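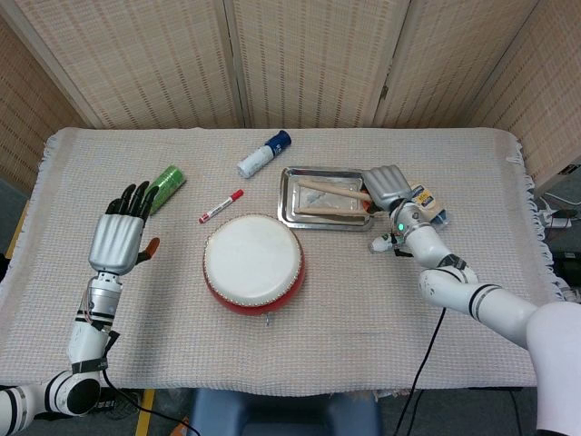

Nappe gaufrée à franges, paravent clair, petit tambour rouge. Canette, feutre et bombe sont couchés.

Galerie du 2026-05-04 - le coin tambour chez Vovmont

La nappe vient de chez Quezada, lavée quatre fois et les franges tiennent toujours. Elle gondole un peu sur les bords, pas eu le temps de repasser. Le paravent, lui, étouffe pas mal le son, bonne surprise pour une piece aussi vide de tapis et de rideaux.

Le tambour : modèle Lulberg, petit format, 900 grammes sur la balance de cuisine. Peau blanche, caisse rouge bombée. Son sec, court, plus aigu qu'on croit. 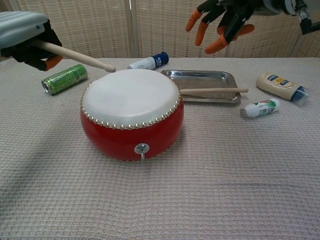

Les baguettes sont en bois clair, vendues avec. Un peu légères à mon gout - je prendrais plus lourd pour jouer longtemps. Les petits clous argentés font tout le tour sous le bord, donc peau clouée, pas de réglage possible. A garder loin du radiateur.

Pour les tirages, format carte, me dire avant juin. Minimum 200 par commande chez l'imprimeur, alors on groupe.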